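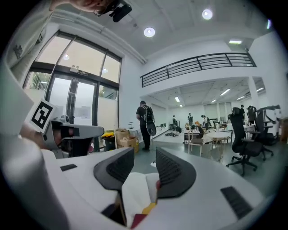

White walls, a high ceiling and plenty of glass.

I get asked more about keeping big bright rooms decent than about anything else, and I do love them, but goodness they show everything! When we moved the Bangash workshop into a hall with a mezzanine and tall windows I thought the light would do half the work for me. It does, mostly by pointing out the dust.

So, start high. Railings with horizontal bars are dust shelves, every one of them, and black metal is the worst colour for it. I pull an old cotton sock over my hand, barely damp, and run it along each bar from the top down, then do the posts. Don't use furniture polish on them (I did, once, and they were smeary until July). If you've got a mezzanine, do the railing before you touch the floor underneath, or you'll be sweeping twice.

White walls next. Scuffs mostly live at bag height, so that's where I look first. A drop of washing-up liquid in warm water, a soft white cloth folded in four, and a light hand. Go at it hard and you get a shiny patch that's uglier than the scuff. Keep the cloth white as well, I've had colour come off a red one and that was a whole afternoon. 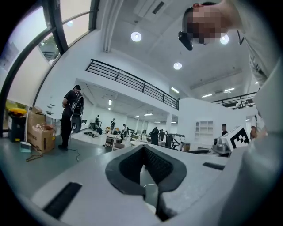 Then there's the glass, which I leave for a dull day. In full sun it dries before you can get round to it and you're left with streaks. My mix is 300 ml of water with 2 spoonfuls of white vinegar, in whatever spray bottle is handy (mine's an old Duleo one with the label half off). Wipe side to side on the inside and up and down on the outside, and then any streak that's left tells you which side it's on. Dark metal frames want a dry cloth straight after, especially in the corners where it puddles.

Ceiling lights I do every few months, switched off and properly cool, with a dry duster on a pole. Nothing wet up there, please!

Comments

Narkholm24 says:
The side to side trick is brilliant, been chasing the same streak for weeks and it was on the outside.

Nikix says:
Does the vinegar mix work on mirrors too?

Reply from the author:
Yes, but spray the cloth and keep it off the edges.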